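We use cookies to improve your experience. By continuing you accept our cookie policy.

Tivilar Packing Cell – Data Card

Version 2, June 12, 2024. Maintained by the Hultcombe automation group.

Contents

600 recorded picks of soft tubes, bottles and small cartons at the Jordale returns bench. Each record holds wrist video, joint positions and an operator code. Records with a dropped item are kept and marked drop=1.

Work covered

Returned toiletries are picked up one at a time and sorted by hand or by the cell. Tubes are the slow class – they bend under the grip and the label has to stay readable. 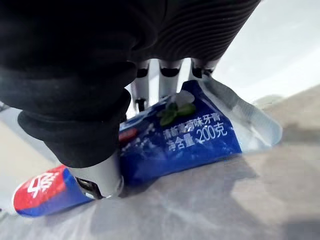 Saron Alemayehu commented on the draft that the sorting itself was never the hard part of the shift, and asked that the card say who clears a jam and whether that time counts toward the hourly target. It does not count, as of this version.

Effect on staffing

The bench had 4 sorters per shift before the trial. It still has 4; 2 of them now check labels and handle exceptions. Exception codes are listed in codes.txt.

Known gaps

No night shift data. Cartons from Marchand are underrepresented. Next release is planned for December, with 1,000 picks.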